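Keeping a family whiteboard clean and readable

A small dry-erase board by the back door does more for a busy house than most apps. It only works if people can read it, and most boards go gray within a few months of daily use. The usual cause is a dry eraser pushing old ink around.

Everyday wiping

Use a microfiber cloth and fold it so you have a clean side for each pass. Wipe from the top down. Felt erasers are fine for a quick change, but they load up with dust fast and need to be knocked out and washed.
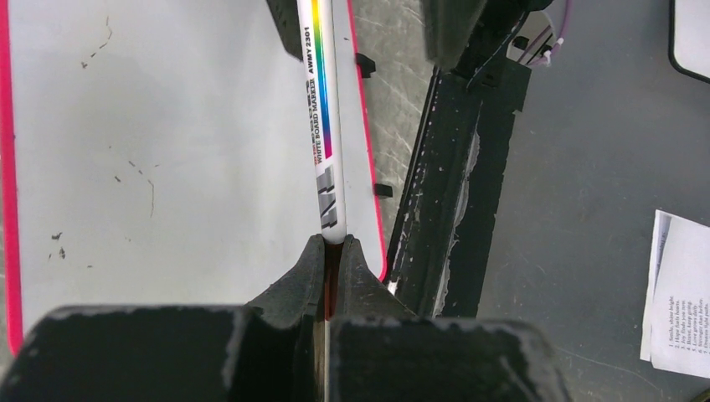 Gray streaks come off with a little rubbing alcohol on a cloth. The drugstore kind is strong enough. Open a window, wipe the whole board, then go over it with a damp cloth and dry it. Once every 3 weeks is plenty for a kitchen board. Skip scouring powder and the rough side of a sponge – both scratch the surface, and scratches hold ink for good.

Old ink that won't move

Trace over the old marks with a fresh dry-erase marker, wait 90 seconds and wipe. The new ink loosens the old. This also works on permanent marker, though you may have to do it twice. Red tends to be the most stubborn color on our board, so I keep it for things that change every day, like who is picking up whom.

Looking after markers

Store them flat with the caps pushed on until they click. A marker kept tip up dries out at the tip, and one kept tip down can leak into the cap. If the line turns faint, lay the marker on its side overnight before you throw it out.
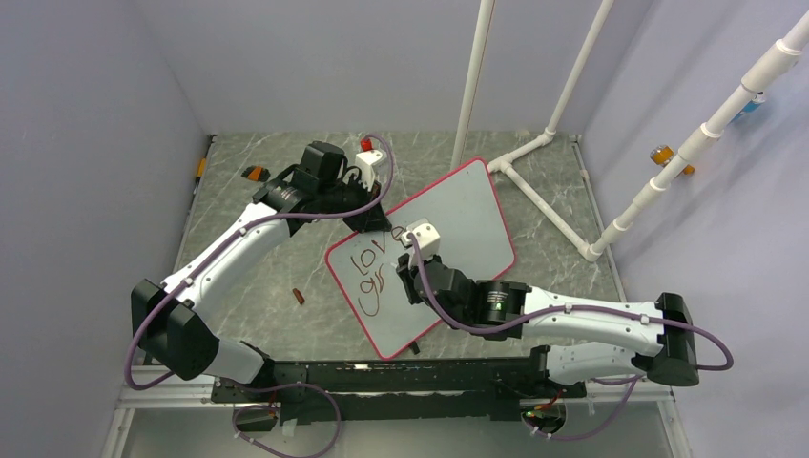

Hanging the board

Small boards hold well on adhesive strips if the wall is painted and clean. Wipe it with alcohol first and let it dry. Press each strip for 30 seconds, then wait an hour before hanging anything. Set the bottom edge low enough for the shortest writer in the house.

Tip on tracing over old ink sent in by Lempi Hyvönen.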